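**Re: The newsletter, and what becomes of it**

**Thierry Bodin**, editor, Amuta Circle

Members will have noticed that the Amuta newsletter has been silent since March. I was unwell for most of the spring and was told to rest. I intend to resume at a slower pace, with one issue a quarter and a limit of 2000 words. 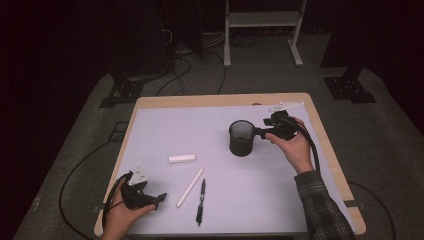
My recovery has been steady, though long spells of typing remain difficult. I have been advised to keep my working table clear, and I now see the sense of it: a mat and one mesh pen cup are quite enough for a table top. Letters will be answered in the order received.

**drova_reader**

The Circle wishes Mr Bodin well. I must, however, object to a quarterly issue. The rules promise members a monthly one, and subscriptions were paid on that footing.

**Raili Miettinen**

The rules say "regular", and the word "monthly" does not appear in them. I would ask that the editor's health be placed before the timetable. I can take on the letters page until he is stronger.

**drova_reader**

I accept the correction as to the wording. My view on subscriptions stands, and I should like it noted.

**Desetti**

May we at least see the opening of the delayed issue? It was said to be ready.

**Thierry Bodin**

It is noted. The opening page follows, as set. 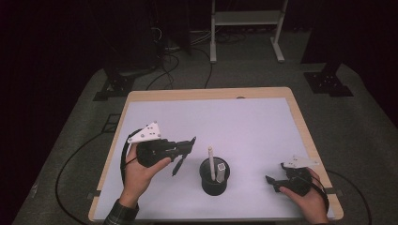
*Amuta Circle Newsletter · No. 76 · page 11*

**From the editor.** This issue is shorter than usual. The walking diary is held over, and Escobar's column on sleep will return when its author does. I thank all those who wrote.

**Raili Miettinen**

Thank you. Please send letters to me from now on, marked "Letters page". Subscription queries should still go to the editor.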